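Notes for session four. Please read these before we meet on Sunday, and bring the worksheet from last time even if it has coffee on it (mine does).

# When the Work Starts Being Recorded: Hand Skills, Automation and the People on the Bench

Glenys Furnival, evening course in work and technology

## Where we left off

Last time we talked about the packing hall at Drellholm, and how the first conveyor there took away the carrying but left every bit of the choosing, turning and placing to people. Several of you asked a very good question on the way out, namely what happens when the choosing and placing are what the company wants to automate. So I've moved some things around, and tonight's reading on shift patterns will have to wait.

The case we'll follow is Seixas, a firm that packs bathroom goods and gift sets. It has 641 people on its books, and 33 of them were asked to move for part of the week from the packing line to what the company calls the Tikance benches. At the benches they do small handling jobs with a hand-held gripper in each hand, and the recordings are used to teach robot arms to do the same jobs. The grippers have two fingers. If you've never tried one, imagine doing the dishes with a pair of salad tongs in each hand and you'll have a fair idea of the first morning! 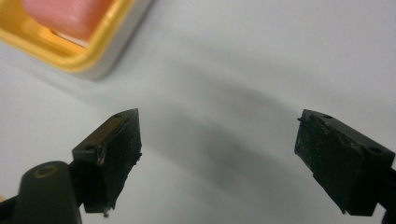

The people who moved had, on average, 10 years on the line behind them, and I want us to keep that in mind all the way through. They were chosen for being good with their hands, and then they were handed a tool that made them feel clumsy. One packer told me she went home after her first day quite low, and that it took her a good week to stop apologizing to the engineers. By the end of the month she was the one showing the engineers how to come in at a slant so that a bar of soap doesn't skid away from you.

## What the job is made of

When you read a job description for bench work it looks very small: pick up, move, put down, start again. I'd like you to be suspicious of that smallness, the same way we were with the switchboard operators in session two. Here are some of the things the bench workers told me they have to think about, in no particular order.

- **Pace.** On the line, quick is good. At the bench, a hurried movement may have to be done over, and people who were proud of their speed found this hard to swallow.
- **Looking.** You learn to look at the thing you're about to touch a moment earlier than you normally would. Two people said they now do it at home with the kettle.
- **Two hands.** Most of us let one hand wait somewhere comfortable while the other one works. With a gripper in each, the waiting hand has to be parked on purpose, and the shoulders feel it by 3 p.m.
- **Things that are hard to see or hard to hold.** Clear plastic and soap came up again and again. A short job with a soap dish and a see-through tray asks for more care than a long one with cardboard boxes.
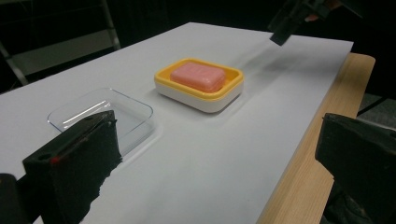 ## Who owns a knack?

This is the part I most want us to argue about, so do come with opinions. A packer's knack used to go home with her at night. If she left for another firm it went along too, and that gave her a little bit of bargaining power, even if she never used it. Once her way of doing a thing has been recorded 400 times, the firm has some version of it whether she stays or not.

Seixas pays the bench hours at a higher rate than line hours, and the works agreement says that recordings can't be used to grade the person who made them. Both of those were asked for by the packers themselves, and I think they're well worth having. What the agreement doesn't cover is what happens if the recordings are sold on, or used at the sister plant at Cisemus, where nobody had a say in it. I go back and forth on this one, I'll admit, and I have changed my lecture on it twice.

There is a gentler side too. Some of the bench workers have started to talk about their work in a way they never did before. They have names for grips. They disagree about the best order for clearing a table. A skill that was always treated as "just packing" is being discussed by people with notebooks, and for several of them that has been a real pleasure.

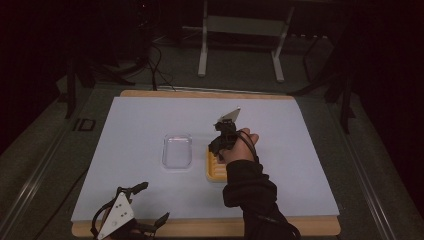 *Fig. 3. Bench work with two hand-held grippers: clear container and ribbed tray on the sheet.*

## For discussion

Pick one of these and jot down half a page. Spelling doesn't matter, and pencil is fine.

1. Think of something you do well with your hands. How would you explain it to somebody who could only use tongs? Which bits got lost?
2. Should a worker be paid once for a recording, or each time it's used? Try to argue the side you don't agree with.
3. The people who stayed on the line at Seixas weren't recorded, but their jobs may change as well. What would you want them to be told, and how early?

If you're short of time, read only the first half of the Drellholm interviews, up to the part about the night shift. I'll bring the works agreement in large print for those who asked, along with a spare set of last week's handouts.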